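Janutard Opinion Blogs: Questions From Readers
Updated 30th October

Who can write here?
Anyone we approve. Approval means an editor skimmed up to 12 of your paragraphs, so don't take it as praise.

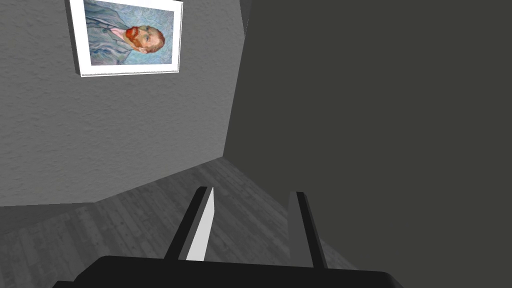 One reader wrote in to ask why bother approving anyone, if the site then disclaims every word. Fair question. Our lawyers like it that way.

Are posts fact-checked?
No. We check length — 384 words at least — and spelling, on a good day. 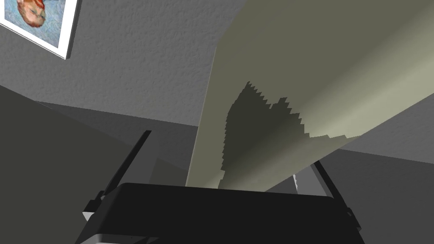
Jader's comments desk says readers can sort fact from opinion on their own. I doubt it, having read the comments.

Do bloggers get paid?
They get "exposure." Govum has promised a revenue share since February. 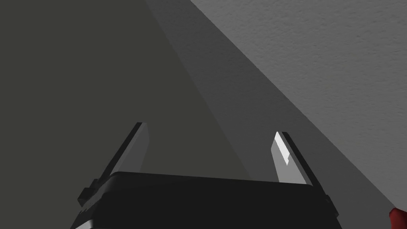 The terms run to 8 pages and never mention an amount, so I wouldn't plan around it.

Can I report a post?
Yes, with the link under it. Kyei handles the reports and replies in 2 days, or so its policy claims. 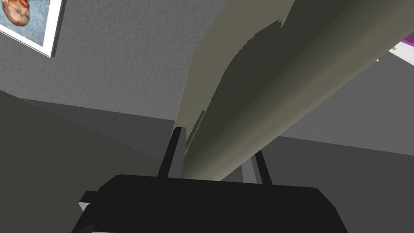 Corrections go at the bottom of a post, where few people look. I'd put them up top. An olive-colored cylinder that big is hard to miss, and a correction should be too.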